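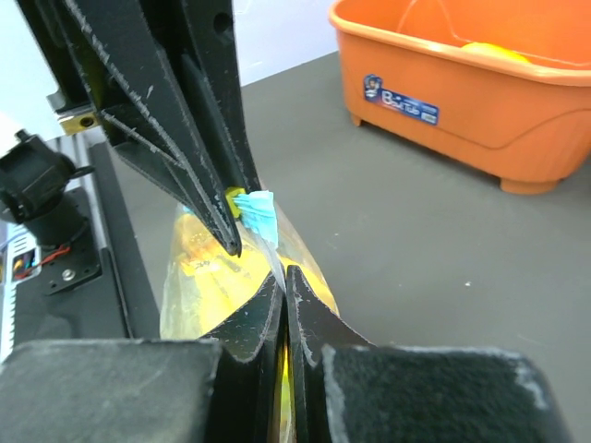 Last changed: Sunday, August 6, 2023

Jaiswal Manipulation Forum > Motion Planning and Control > Bimanual

This site uses cookies to keep you signed in. By continuing to browse you accept our cookie policy.

Thread: Closing distance between grippers when working on tied bags

n_fahmy wrote:
The Piltonley group requests comments on a proposed change to the default self-collision settings in the Tranitz planner. Our current task set involves fruit in thin, clear bags, with two arms working over one table. The default separation between the two grippers is 14 mm. On rigid objects this value has given us no difficulty. On tied bags it prevents the second arm from reaching the neck while the first is holding it, and the planner returns no path.

We propose that the separation be lowered to 3 mm whenever both arms are assigned to the same object, and restored once either arm is released from it. The change affects the planner only. Joint limits and torque limits would stay as they are. Members who run the same configuration are asked to state whether they foresee a problem.

s_radwan wrote:
I do not support the proposal in its present form. The separation is computed on the collision meshes, and the meshes supplied with the package are simplified hulls. They do not follow the shape of the fingers near the tip. A margin of 3 mm on a hull that is wrong by more than that tells us very little. I would ask that the meshes be corrected first and the margin discussed afterward.

I would also note that finger wear should be recorded. The edges on the fingers in the wrist view at the top of this thread are visibly scuffed. A calibration made on new fingers should be repeated once they reach that state.

n_fahmy wrote:
The point on meshes is accepted. We have a corrected set for the fingers but not for the wrist housings. I attach the fixed-camera view to show the spacing in question. With the arms in this position the default setting is already violated according to the planner, although under teleoperation the operator had no trouble holding the pose.
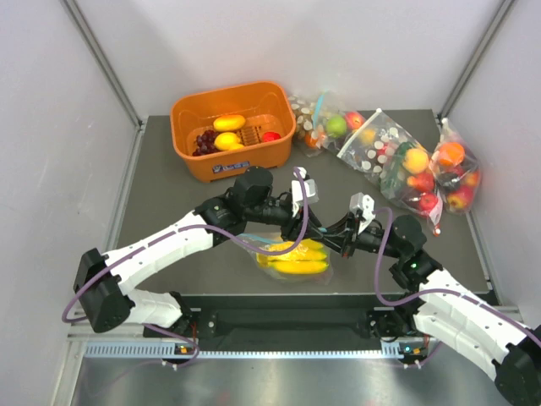
Fig. 2. Fixed camera. Both grippers over the bag of bananas, with the orange basket and three further bags behind.

a_erraji wrote:
My comment concerns perception. The margin is being asked to make up for a poor estimate of where the neck is. Our depth input is unreliable on clear film, and the highlights move when the arm moves. When the Valisico segmentation model is run on the fixed camera only, the mask usually follows the fruit and leaves out the film above it. The planner then aims too low and the two grippers crowd each other.

We reviewed 268 recorded attempts on our own rig. In most of those where the planner refused a path, the target point was inside the bag contents. Moving the target to the neck using the wrist camera resolved the greater part of them with the margin left at its default.

m_abdelaziz wrote:
May I ask how the neck is being detected? The light blue tie is easy to pick out by color in the wrist view, and it also shows on the left bag at the back of the table in Fig. 2. The middle bag in that figure has its mouth open, so a method that depends on the tie will have nothing to find there.

a_erraji wrote:
That is correct. We use the tie where there is one and otherwise fall back on the fixed-camera mask, with the problems described. I do not consider the fallback ready for release.

s_radwan wrote:
Then there are two separate faults and they should be filed separately. I remain opposed to a margin that changes during execution. If one arm drops its assignment in the middle of a motion, the value switches back and the current state becomes invalid at once. We have seen the planner freeze both arms in that condition.

n_fahmy wrote:
We have seen it as well. Our local patch delays the return to the default until the arms are clear of one another. I can share it, though it has not been reviewed.

k_abdelrahman (moderator) wrote:
Please also report the delay between the wrist camera and the joint states when submitting results. At one site it was 80 ms, and the neck position was being placed where the gripper had been at the time of the image. Correcting the time stamps changed the results more than any margin setting did.

The request has been divided as follows. The mesh correction is open and assigned to Piltonley. The neck target is open and assigned to A. Erraji. The margin change is on hold until the corrected wrist meshes are posted. Dr. Fahmy is asked to attach the patch to the third item, with the planner log for the pose in Fig. 2.

m_abdelaziz wrote:
I would be willing to test the patch on open bags. Please include the camera calibration file with the log.

Contact the moderators | Copyright 2023 Jaiswal Manipulation Forum | Back to top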